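Ranger les câbles sous son bureau, pas à pas

Par Noémie Fraser
Publié en octobre dans Maison et bricolage

J'ai repoussé ce chantier pendant presque deux ans. Chaque fois que je passais l'aspirateur sous mon bureau, je soulevais avec le pied un paquet de fils gris de poussière, je me disais « dimanche prochain, promis », et puis le paquet retombait à sa place. Un soir, en tirant sur le chargeur du téléphone, j'ai débranché la box en pleine visio avec ma sœur, et j'ai enfin sorti la boîte à outils. Comme plusieurs d'entre vous m'ont demandé comment j'avais fait après avoir vu le bureau dans mon article sur les étagères, je vous raconte tout, avec les ratés !

Mon bureau est un Gindow tout simple, un plateau de 137 cm posé sur deux tréteaux, sans aucun rangement prévu pour les fils. Si le vôtre a déjà un passe-câbles ou une goulotte, tant mieux, vous sauterez une étape. Comptez un après-midi tranquille, avec une pause café au milieu (j'en ai fait deux).

Ce qu'il vous faut

Une multiprise à interrupteur, assez longue pour que les gros transformateurs ne se marchent pas dessus
Une goulotte ou un panier métallique à visser sous le plateau (le mien est un Carnberg de 70 cm)
Un rouleau de bande autoagrippante à découper
Quelques colliers en plastique
Du ruban de masquage et un stylo qui ne bave pas
Une lampe frontale, un coussin pour les genoux, un tournevis, un crayon
Un chiffon humide pour le plateau et un chiffon sec pour les fils

Étape 1 – Tout débrancher, vraiment tout

On éteint l'ordinateur proprement, on coupe la multiprise, on la débranche du mur, et seulement ensuite on s'attaque au reste. Avant de retirer chaque fiche, collez un petit drapeau de ruban de masquage dessus avec le nom de l'appareil : écran, lampe, imprimante, box. Faites-le aux deux bouts du câble. Je ne l'avais fait qu'à un seul, et j'ai passé un bon moment à suivre du doigt un fil noir parmi d'autres fils noirs en râlant toute seule.

Étalez ensuite la récolte par terre, dans la lumière. C'est le moment de regarder ce que vous avez : j'ai retrouvé le chargeur d'un appareil photo vendu depuis longtemps et un câble d'imprimante qui ne menait plus à aucune imprimante. Tout cela part au tri. Essuyez chaque fil au chiffon sec, et mettez de côté ceux dont la gaine est fendue, écrasée ou molle près de la prise. Un câble abîmé ne se répare pas au ruban adhésif, on le remplace.

Étape 2 – Dessiner le trajet avant de visser

Prenez une feuille, dessinez votre plateau vu de dessous et placez vos appareils. Où est la prise murale ? De quel côté est la fenêtre ? Est-ce que vous poussez parfois le bureau pour ouvrir un placard ? L'idée est de faire partir un seul câble vers le mur, celui de la multiprise, et de garder tous les autres accrochés au meuble. Le jour où l'on déplace le bureau, on n'a plus qu'une fiche à retirer, et quel bonheur.

Chez moi, la multiprise est à l'arrière gauche, tout près de l'unité centrale. Mon amie Liette Caron, qui dessine sur une grande tablette et change de côté selon l'heure, a préféré mettre la sienne pile au centre. Essayez les deux sur le papier, cela ne coûte rien.

Étape 3 – Fixer le panier

Vérifiez l'épaisseur du plateau avant de choisir les vis ! Je le répète à tout le monde depuis que j'ai failli traverser le mien. Présentez le panier, reculez-le assez pour qu'il ne touche pas vos genoux, marquez les trous au crayon. Mon modèle tient avec 4 vis. Amorcez chaque trou avec une petite vrille, puis vissez sans forcer, en alternant d'un côté à l'autre pour que le panier reste droit. Si vous êtes locataire d'un meuble ou que vous ne voulez pas percer, il existe des paniers à pince qui serrent le bord arrière. Ils sont un peu moins discrets, mais ils font très bien l'affaire.

Posez la multiprise dedans, interrupteur vers l'avant, et gardez de l'espace entre les transformateurs. On ne branche jamais une multiprise sur une autre multiprise, et on n'emballe pas le tout dans une housse fermée : il faut que l'air circule.

Étape 4 – Faire passer les fils, avec du mou

Rebranchez les appareils un par un, en commençant par les plus éloignés de la multiprise. Regroupez les câbles qui suivent le même chemin et attachez-les avec un morceau de bande tous les 20 ou 30 cm, sans serrer. Vous devez pouvoir glisser un doigt dessous.

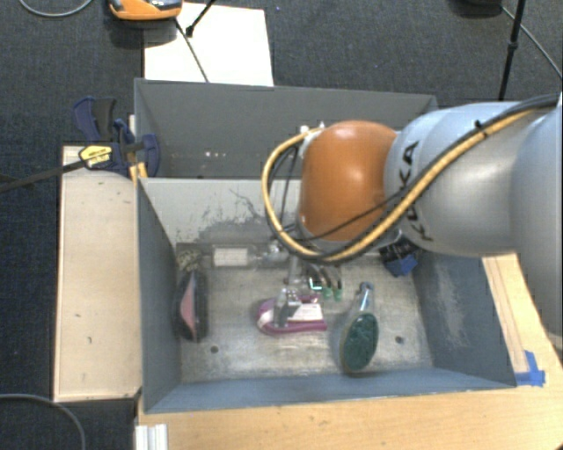 Le mou, c'est la partie que j'avais complètement négligée la première fois. Mes fils étaient tendus comme des cordes à linge, et au premier coup de fauteuil la fiche de l'écran est sortie. Dès qu'un câble dessert quelque chose qui bouge (un bras d'écran, une lampe articulée, un plateau réglable en hauteur), il lui faut de la réserve. Regardez le gros câble jaune sur la photo : il file le long du bras, passe sous l'articulation orange, puis remonte en faisant une large boucle. C'est cette forme qu'il faut viser chez vous, en plus modeste – une courbe ronde et ample, sans pli. Le petit collier noir en haut donne aussi une bonne idée de la fixation : on attache le faisceau sur la partie droite, et on laisse la courbe libre.

Pour régler la longueur de la boucle, mettez votre lampe ou votre écran dans sa position la plus extrême, tirez juste ce qu'il faut de fil, ajoutez une largeur de main, et attachez. Ramenez ensuite l'appareil dans l'autre sens et vérifiez que la boucle ne se coince nulle part. Recommencez doucement plusieurs fois. Si vous avez un bureau assis-debout, faites le test plateau tout en haut, avec le câble qui va au mur.

Étape 5 – Loger l'excédent

Il restera toujours un câble beaucoup trop long. Pliez-le en grand huit dans la paume, attachez le milieu avec la bande autoagrippante et couchez-le dans le panier. Évitez de l'enrouler serré autour de la main, il finit par vriller et ne se déroule plus jamais à plat. Je garde les colliers en plastique pour ce qui ne bougera pas pendant des années, le câble de la box par exemple, et je coupe la languette bien à ras. Une languette oubliée griffe terriblement les mollets.

Étape 6 – Les petits chargeurs du dessus

Restent le téléphone, les écouteurs, la liseuse, tous ces fils fins qui glissent derrière le bureau dès qu'on les lâche. J'ai collé des clips Winirari le long du bord arrière, un par câble, après avoir bien dégraissé le bois. Laissez l'adhésif prendre une nuit entière avant de clipser quoi que ce soit. Les miens sont tombés le premier soir, j'étais trop pressée.

Et pour l'entretien ?

Un coup de plumeau dans le panier de temps en temps, multiprise éteinte, et un regard aux étiquettes : le ruban de masquage jaunit et se décolle. Quand un nouvel appareil arrive, prenez deux minutes pour défaire la bande et glisser son fil avec les autres, sinon il pendra là jusqu'à l'été. Gardez aussi le reste du rouleau dans le tiroir du bureau. Le mien est à côté des ciseaux, et il m'a déjà resservi pour la guirlande du salon.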